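Student robotics club starts footwear sorting trials

14 April 2025

The robotics club at Brostholm Technical College has begun trials of a single-arm sorting cell that handles pairs of shoes. The project, named Plurgate, is the club's entry in the household objects class of the Mészáros Cup, which is held in August.

Under the class rules, each team receives a mixed set of footwear and has 11 minutes to place it in matched pairs, toes facing the same way. Points are deducted for dropped items and for any contact with the border of the table. Teams may use one arm and one two-finger gripper. Suction is not allowed.

The club has chosen slide sandals for the first stage of work. They have no laces or buckles, but the open strap and curved footbed leave few flat areas to grip. Pale soles on a pale table are also harder for the vision software to separate from the background than dark ones, and the current test set includes both.

Grasp planning uses the view from a small camera at the wrist. At close range the fingers hide a good part of the item, so the software stores an outline of each sandal before the final approach and works from that - a method the team took over from last year's cup-stacking project.

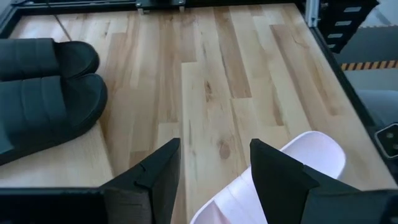

Test plan

The club plans to log 300 grasp attempts before the end of term, divided between teleoperated and automatic runs. Teleoperated runs are used to train the grasp model. Automatic runs are scored under competition rules, with the clock running.

Each session uses 3 starting layouts, and the table is reset between runs. A run is stopped if the arm reports a force limit or if an item leaves the work surface.

The finger design is still open. The present fingers are angular with pointed tips, which helps when reaching under a strap but gives a small contact area on the sole. A wider set is being drawn up by the mechanical group and will be cut in the Mirkis workshop on campus.

The team has 6 members, all from the second-year automation course. Closed shoes will be added to the test set once the sandal runs are finished.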